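Thread on drawstring pouches, as a few of you asked after I mentioned them in May.

I keep nearly all the small stuff in them now: chargers, spare keys, sewing bits, the travel plugs. They fold down to very little when empty and they fit into odd corners of a bag where a box won't go.

The brown one with the white cord is the one I get asked about most. 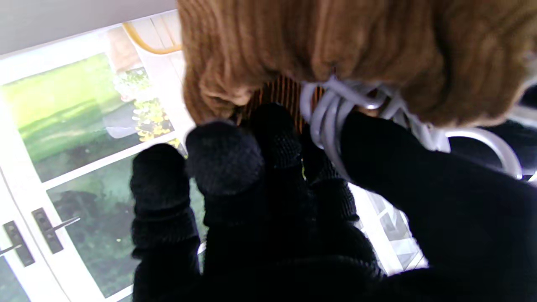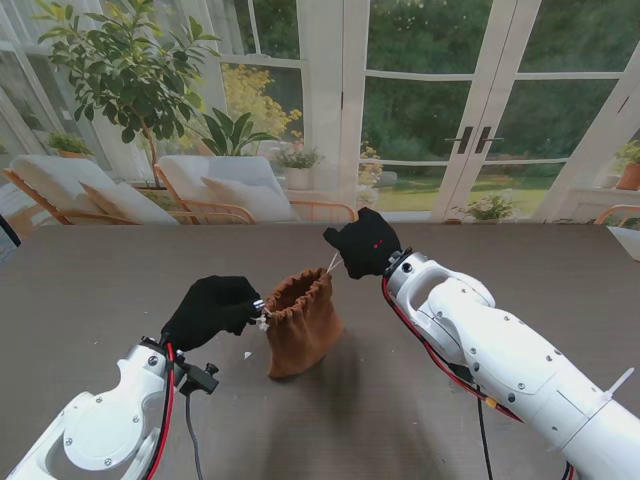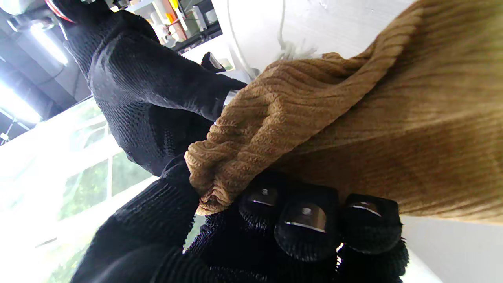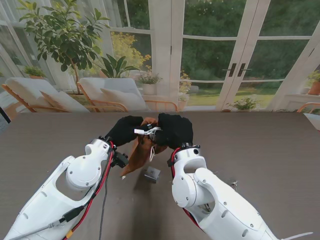
Second and fourth pictures: the brown pouch and its white cord.

First thing, the cord. Most cheap pouches have one cord and one exit hole. You pull, the neck bunches up on that side and the other side stays open. Things fall out of the open side.

Two ends coming out on opposite sides is much better. You pull both ways at once and the neck closes in the middle. It does need both hands.

To open one, don't pull the cord at all. Slide the stopper back if there is one, put your fingers into the neck and spread them. Beryl Oakley taught me that on a sewing afternoon after watching me tug at a knot for far too long.

Cord stoppers: I like them on anything that goes in a rucksack. On pouches that live in a drawer I take them off, they just catch on other things. A plain overhand knot at each end does the job.

If the cord disappears into the channel, fix a safety pin to the end and work it round with your fingers through the cloth. Close the pin properly first. I have had one come open halfway round and had to unpick 3 cm of stitching to get at it.

A bodkin is nicer if you own one. Mine came from Lacey Furnival and has a blunt tip, so it doesn't snag.

New cord: cut it to twice the width of the pouch laid flat, plus 14 cm. That leaves enough to knot and to hold. I used to cut it shorter and regretted it every time.

If it's synthetic, seal the ends before threading. Cotton cord will fray whatever you do, so knot it or bind it with a bit of thread.

Size. People buy them too big. A big pouch turns into a bag of everything and you're back to tipping it out on the table to find one key. I'd get a few small ones before one large one.

How full? I stop at two thirds. Past that the neck won't gather and you end up with a gap, however hard you pull.

Things I would not keep in a soft pouch: glasses, anything with a screen, open pens. I did the pens. The lining of the green one is still blue.

Soft fabrics pick up fluff and threads from the table. I turn mine inside out over the sink now and then and go over the seams with a dry nail brush. Corners are the worst.

Washing: check the label, and if there isn't one, try a damp cloth on the bottom edge first. Take the cord out before anything goes in the machine, or tie the two ends together so they can't pull through. I forgot once and spent the evening with the safety pin.

Sorin Ionescu asked about labels. I tie a small card tag to the cord of the ones I use for travelling. For the drawer I go by colour – brown for keys and small metal things, green for sewing, grey for cables.

Krystyna Jasińska uses a different cord colour for each instead, with all the pouches the same. That looks tidier in a drawer and she can buy them in one go. I may copy it when mine wear out.

On price: I've had almost 40 of these over the years, counting the ones that came free with something else. The free ones often have decent fabric and terrible cord. Change the cord and you've got a good pouch.

For anyone buying new, look at the channel at the top. It should have two rows of stitching, one above the cord and one below. With only one row, the top edge flops over when you close it.

Next I'm replacing the cord in the grey one, which has gone stiff. I've got some black left over that should be long enough.

Teun Van Wijk wants to know about waxed cotton ones for the garden. I haven't tried any. If you have, reply under this post and I'll pass it on.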